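Kutlow wooden dish rack and mug tree set, $59

I don't trust kitchen gear sold on looks, and the 370 glowing reviews for this set didn't help.

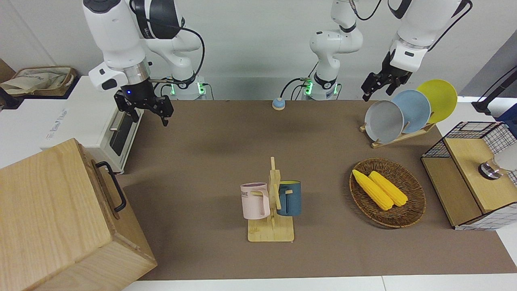 Vesna Atanasov talked me into it in July. The mug tree takes up more bench than I'd like, and a wide mug handle is a squeeze.
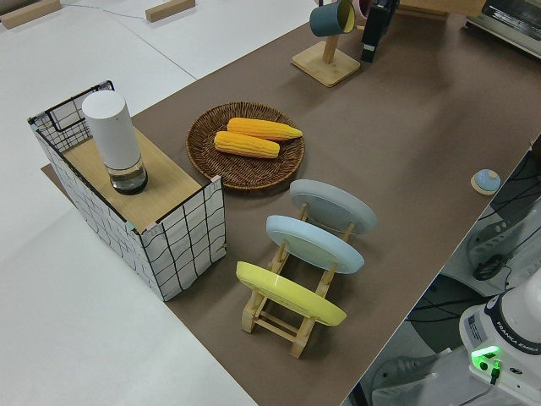 Photo: Vlasta Trajkovski

Plates stand up well enough in the rack — three colours do look cheerful beside the corn. I wouldn't give it a heavy casserole dish.

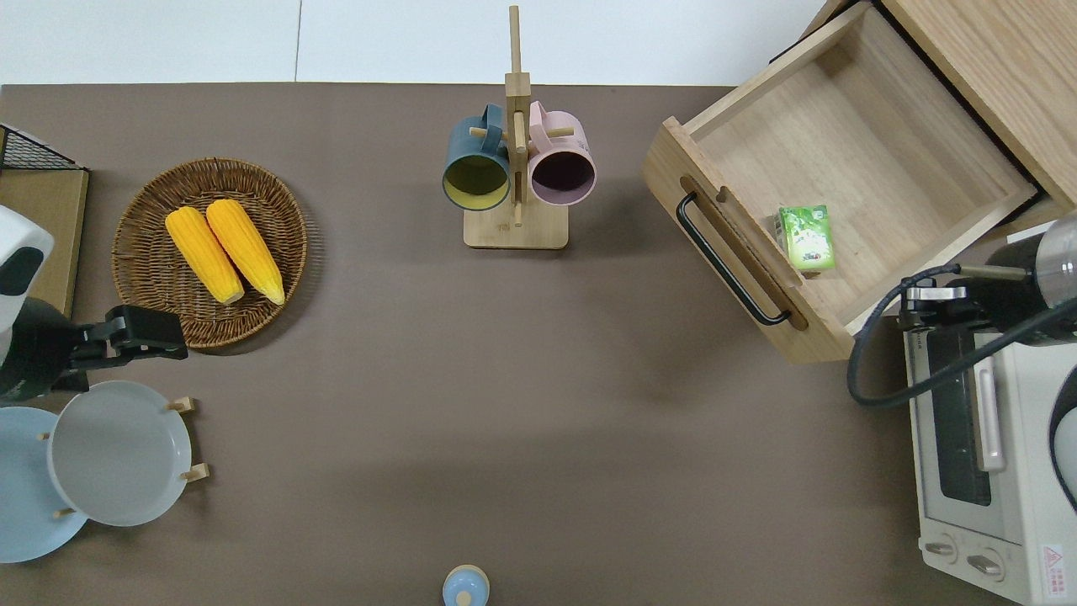
Two mugs is about my limit on the tree, whatever the listing claims. Fair for a small flat, but wait for a sale.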